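Light and Repeat Visits in Landscape Photography: Field Practice at Four Upland Sites

02/04/2018
By M. Oksanen
14 shares | 2 comments

3. Site visits and choice of light

The study followed the working habits of members of the Durevstead photographic society over one season. Members were asked to photograph the same upland lakes on repeated visits and to keep a written record of the weather, the time of arrival and the settings used. The society already held an archive of prints from the area, but few of these carried any note of the conditions in which they were made.

Work was carried out at 4 sites on the Sidard plateau. Each has open water on its western side and a ridge to the east, so that direct sun reaches the shore late in the morning. Members reported that the short period before this was the most useful for reflections, provided that the wind had not risen. At the lowest site, reeds along the bank gave some shelter, and usable reflections were recorded there until midday.

Exposure was kept simple. The sensitivity was set at ISO 100 on all visits and a tripod was used throughout. Where the sky was much brighter than the water, members took a second exposure for the sky and joined the two later. This was left to individual judgement, and the records show that practice differed a good deal between one member and the next.
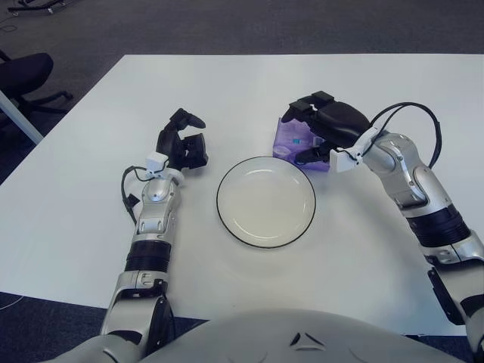

M. Oksanen

Figure 1. Plain white plate with a thin black rim, on a white table.

3.1 Foreground and distance

Most of the records mention the foreground before anything else. Members looked first for driftwood, stones or a bend in the bank, and only then for a position from which the ridge could be included. Several noted that a foreground chosen in flat light did not hold up once the sun had reached it – shadows between the stones became heavy and drew attention away from the water. In such cases the tripod was usually moved closer to the shore and lowered.

Longer lenses were used less often than expected. One series, made from the Wesa path in May with a 300 mm lens, shows the far bank alone, without sky. The prints were well received within the society, although the haze over the lake reduced contrast in all of them.

3.2 Limits of the records

The written records vary in quality. Wind was described in words and was not measured, and terms such as "light" or "fresh" were not agreed beforehand. On 6 visits the time of arrival was left out. These visits have been kept in the discussion of foreground but are not used in the comparison of light that follows in section 4.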